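Review: Amholm surface care kit for small robot cells
7 Oct 2026

I look after one pick-and-place cell at the Clonska plant in Brornport. It packs small cosmetics jars, and most of its downtime comes from dirt: powder on the suction cups, film on the camera window, lint on the light curtain. For years we wiped it down with whatever was in the cleaning cupboard. In the spring I bought the Amholm kit and have used it since.

What you get

Trigger spray bottles with screw-on heads, a bag of caps for when the heads are off, a pack of lint-free cloths, two soft brushes and a laminated card with dilution ratios. The concentrate is sold separately. The bottles come empty.

Setting it up

Filling takes a few minutes. The threads are the same across the kit, so any head goes on any bottle. That is handy when a trigger fails and a nuisance when two people are filling at once, and I would still put a written label on every bottle. The collar needs to be started square. If it goes on crooked it feels tight before it is seated, and then it leaks down your wrist when you tip it. Back it off a full turn and start again.

I mix with plain water for the guarding and the conveyor side rails, and use purified water for the camera window. Our tap water leaves spots on the glass, and the vision system reads a spot as a jar edge.

In use

Our routine is at the end of the late shift. Stop the cell, lock out the air and power, and move nothing by hand until the gauge reads zero. Spray the cloth, never the machine. The card says this too, but in small print on the back, and it should be on the front. One of our people sprayed straight at the wrist joint last year with a different product and we lost an encoder connector.

The suction cups come off and get wiped inside and out. With the old cleaner we changed a set every 600 running hours or so. The last set did 1017 before the first pick errors showed up. I changed the cup supplier to Cozma in the same period, so I can't give the kit all the credit.

The whole clean takes me 25 minutes. Noemi Gatti, on the other shift, is faster, mainly on the rails.

The mist setting is too fine for this work and drifts. I leave the nozzle on the narrow stream and wet the cloth from close up. The brushes are good for the cable chain and poor for everything else; the bristles splay after a month.

Problems

One trigger stopped returning after a few weeks. I took the head off, ran warm water through it and it came back. A second one did not, and Amholm sent a new head without argument, though it took until October to arrive. The cloths are fine but cost too much to reorder. Weronika Urbańczyk in purchasing found a plain equivalent and we use those now.

Price

We paid 277 for the kit, before concentrate. For a single cell that is a lot for bottles and brushes. For a line with several cells it is easier to justify.

Verdict

Decent bottles, good concentrate, weak brushes. I would buy the heads and the concentrate again and skip the rest. Four out of five for the liquid, three for the kit. 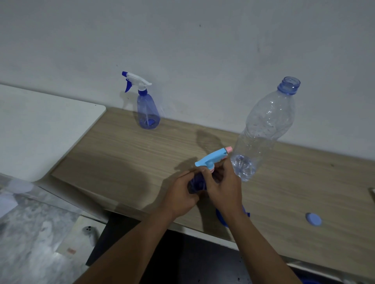
Sprayer head and bottle, one in each hand.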